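Brunmont plates, README

Last touched October 2021. Rough notes, will tidy up later.

What's in here: pictures and notes on the mismatched dinner plates from the Dametport share house. Sorting, stacking, into the tub. 3216 pictures in total, 83 plates on the list, no two the same colour and pattern if we could help it.

Folders
plates/ one folder per plate, named by rim colour
tubs/ anything with a tub in it
notes.txt read this first, has the naming rules

Rim colour goes first, then the centre. So black-cream, darkred-beige, brown-petal. Plates with no obvious rim just get the main colour (mint). Don't use "grey", we had three people using it for three differnt plates.

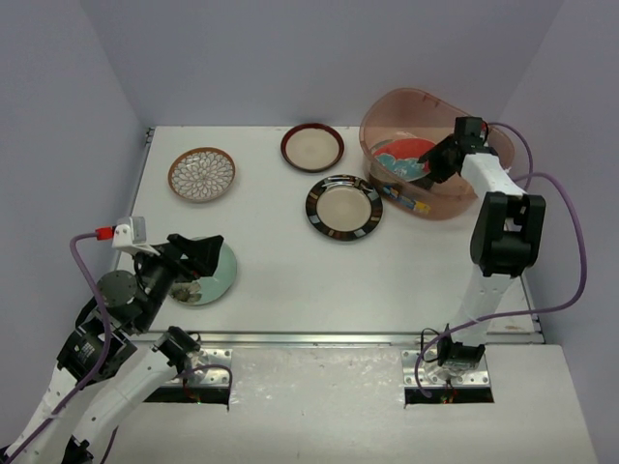

Red plate with the teal waves, in the tub. Others still on the table.

Tub rules: a plate counts as "in" once it's below the lip. Leaning on the side is "part". Stacked plates get listed bottom to top.

Known problems
- mint and the old pale green one got swapped in places, fixed in March, maybe not everwhere
- chips and stains not labelled
- bowls left out, favour to whoever does the next version
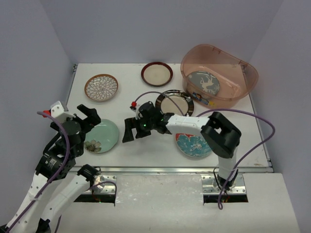

Gunārs Avotiņš: could mint get its own note re stains? I keep filing it as two plates. Also 65 of the names in notes.txt still say "color", can we pick one spelling.

Yep, going with colour. Stain note to come.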